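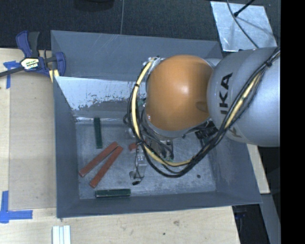
The picking arm over a bin of red and green blocks at the Rimia returns center in Clostitz.

The Gray Bin
Robots have started picking parts at a Clostitz returns center. The people who used to do it are learning a different job.

The morning shift at Rimia starts at six, and the first job is still the same as it was before the robots came. Someone walks the line, looks into every bin and pulls out whatever shouldn't be there: packing tape, a glove, a broken bracket from a load that was tipped in too fast.

Rimia takes in returned and surplus hardware from furniture makers, sorts it and sends it back out in kits. There are 31 people on the floor, split over two shifts. Until last July, most of them sorted by hand. They stood at metal bins, reached in, looked at what they had and put it in the right tray. A good sorter could do 600 pieces in an hour and keep it up until lunch. After lunch the number fell, and everyone knew it fell.

Now part of that work is done by robot arms, run by a software package called Drolum. The arms hang over the bins with a gripper pointing down. They pick one piece, turn it, set it down and go back for the next. They are slower than a good sorter in the morning and faster than the same person at the end of the day.

Dagný Baldursdóttir sorted by hand for years and is now a cell operator. She runs the learning bench, where a new bin or a new gripper is tried before it goes on the line. The bench is plain. A gray metal bin sits on a wooden tabletop with a bar clamp at one corner, and strips of blue tape mark positions on the wood beside it. In the bin are the colored blocks that new operators start with.

"You begin with blocks because a block has clear sides," Baldursdóttir says. "You can see what the gripper has to do. Two blocks that lean on each other are already a problem. It wants to take one, and the other one moves."

Trainees spend their first days doing little else. They place the blocks, start a cycle, watch, stop it and place them again. They learn which positions cause trouble. A block standing close to the side of the bin is harder than one out in the open, where the fingers have space. Shine on the metal can confuse the vision system. So can deep scratches. Later they move on to hinges, which she calls a different kind of animal.

The change in the work is easy to describe and took a long time to get used to. A sorter handled every piece. An operator watches several cells and handles only the pieces the machine gives up on. When an arm fails on the same pick, it stops and a lamp comes on. The operator goes over, opens the gate, moves the part by hand and starts the cell again. On a good day the lamps are dark for long stretches. On a bad one, the operators hardly sit down.

"My hands are better," says Baldursdóttir. "My wrists used to hurt by Wednesday. Now I get tired in my head. I go home and I don't want to look at anything."

Other operators mention the same thing. Hand sorting was dull, but people could talk while they did it, and several say they miss that most. The bins stood close together. The cells are spaced apart, with fencing between them, and each operator covers a section alone. After complaints in the fall, the shift leads moved the break table to the middle of the floor and put both halves of the shift on the same break.

Mikkel Stougaard is the operations manager and the one who signed the order for the first cells. He says the reason was staffing. Rimia could not fill its late shift, and people who did start there often left within weeks.

"I had bins standing full at night and no one to stand at them," he says. "I did not have people I wanted to get rid of."

No one has been laid off. The company put that in writing before the first arm was installed, and the promise runs for two years. What comes after that is a question people on the floor raise often. Sorters who left on their own have not been replaced, and Stougaard does not say they will be. He says the volume of returns is growing and that he expects to need the same number of people, with more of them in maintenance and quality checks.

Pay was the harder discussion. Operators wanted a higher grade, on the grounds that they now answer for a machine as well as a bin. Management first offered a one-time bonus for finishing the training. The two sides settled on a new grade with 60 hours of paid training behind it. Hand sorters who choose not to retrain keep their old grade and their old work, for as long as there is enough of it.

Some have made that choice. The mixed loads, where screws, brackets and drawer runners come in tangled together, are still sorted by hand at the back of the hall. The arms have been tried on them and were pulled off again. A person can lift out a knot of parts, shake it and see what falls. The gripper closes on one thing and brings up whatever is attached.

The cells were built by Thoroddsen, an integration firm that sends a technician when a cell needs more than a restart. In the early months that was most weeks. Cables were a regular complaint. They have to follow the arm through every turn, and one that is tied too short or hangs too loose will wear or catch. Rimia's operators now check the cable bundle at the start of each shift, along with the gripper tips and the clamps. They have also begun to keep a shared notebook of failed picks, with a small drawing of how the parts lay.

Baldursdóttir reads through it when she sets up the bench for new trainees. If a position keeps coming up, she builds it with blocks and has them run it until they can tell, before the arm moves, whether it will get a grip.

The next group starts after Easter. Three of the trainees come from the back of the hall.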